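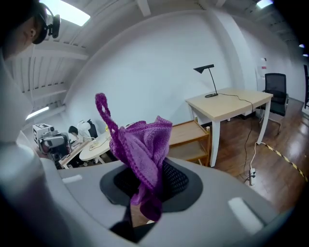

*Purple knitwear in the sample room, Farden*

Of all the rooms we saw at the Farden open day, I liked the small white one on the upper floor best. Our group had 27 people and the stairs are narrow, so we went up in two parts, and I was in the second.

Farden is a former mill town, and Kazemi has made knitwear there for a long time. The house opens its doors once a year, in June. Downstairs are the knitting machines, which are loud, and the yarn store, where the cones are kept by color and by supplier. Most of the wool comes from Arkari. We were told that the store holds 3,525 cones when it is full. It was not full on our day - the autumn orders had already taken a good part of it.

The sample room is much quieter. It has white walls, beams under the ceiling, a wooden shelving unit and a light table with a black lamp. I would gladly work in such a room, although the office chair was not the most comfortable one I have tried.

What stayed with me was the purple knit. It goes from lilac to a deeper violet, and it wrinkles in a soft way when it hangs. A thin twisted strand of it curled at the tip into a little ring. I asked if this shade will be sold, and the answer was "maybe next year". The first run would be 2,000 pieces, under the name Prallo, mostly scarves and caps.

After the tour there was tea in the yard and a table with seconds from earlier seasons. I bought a gray cap with a small mistake in the edge, which I still cannot find. They take only cash there, and the nearest bank machine is by the train station.

Some practical points for those who want to go:

- Registration is free, but places are limited to 100 for the whole day.
- The upper floor can be reached only by stairs.
- Take a sweater. The yarn store is kept cool, also in summer.
- The bus from the station stops at the mill gate, on the side of the river.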